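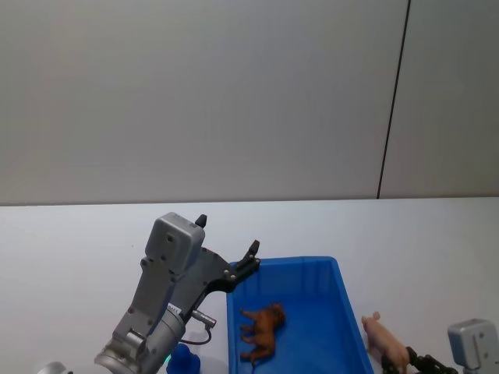

Figure 3. The bin-loading task on the two-arm bench. The left gripper is open at the near-left rim of the bin and the right gripper is at the pink pig. A brown toy animal lies on the bin floor.

4.2 Bin-loading task

The bench was built in the Devadiga shared workshop during evening hours and uses the same white tabletop as the wiring tests in Section 3. Both arms are fixed to one stand, and the head camera sits above and between them. The controller is the Huvumberg board described in Section 3.1, running the Fimasix teleoperation software without changes to its arm model.

The task is to move small plastic animals from the table into a blue open-topped bin. We chose toy animals over blocks because the gripper meets a different shape each time. A pig has a wide round body and short legs, while a horse has thin legs that can slip between the fingers. A part that grips blocks well may still fail on these, and we wanted to find such failures before adding the second camera.

At the start of an episode the bin is empty and the animals stand or lie on the table to its right. The operator then works through them in any order. An episode ends when the last animal is in the bin or when one has fallen out of reach. We did not mark fixed start positions on the table. The operator set the animals down by hand between episodes, and this gave enough variation for our purpose.
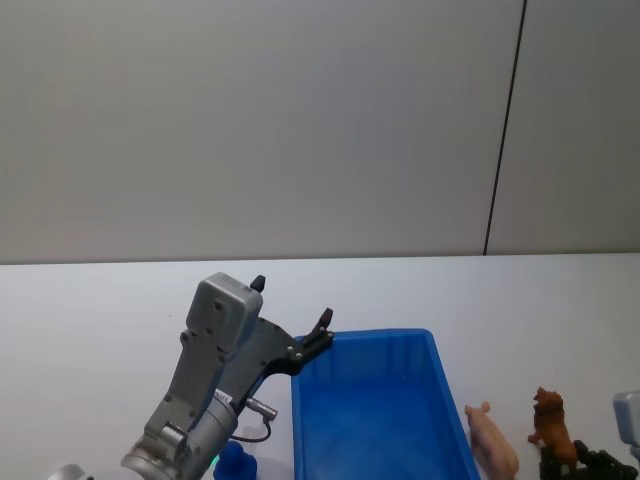
The right arm does most of the carrying in this layout. The left arm is used to hold the bin in place when an animal catches on the rim, so its rest position was set close to the bin's left side. In the first version of the stand the left arm rested farther back, and the operator lost time bringing it forward whenever the bin slid. Moving the rest position was a change to one line in the Gresitz configuration file and needed no new parts.

We recorded 91 episodes over two weekends in August. Of these, 15 were stopped early. In 11 of the stopped episodes an animal slipped from the fingers and came to rest where neither arm could reach it. The other four were ended by a loose cable connector, later secured with a printed clip. We kept all stopped episodes in the record and labeled them with the cause. 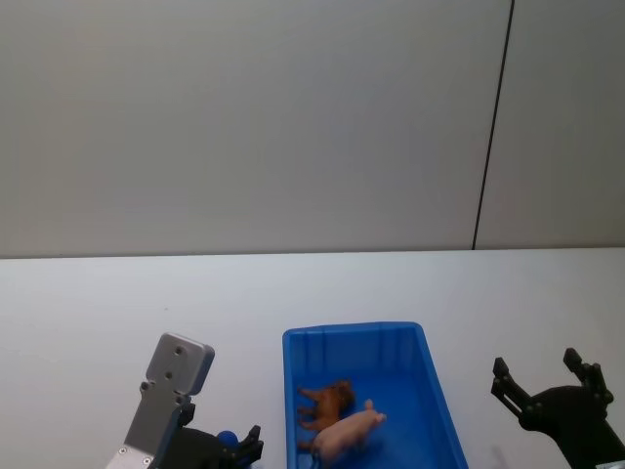
Figure 4. Brown animal and pink pig in the bin. Both grippers are clear of the toys.

Animals that landed on top of each other were counted as placed. An earlier rule asked for each one to touch the bin floor, but two operators scored the same recordings differently under that rule and we dropped it. The bin's side walls also hide part of the floor from the head camera when the bin is pushed toward the near edge of the table. For this reason the placement check was made by eye at the bench after each episode and typed into the log by the operator.

Finger wear was inspected at the end of each weekend. The results are given with the other hardware checks in Section 4.4.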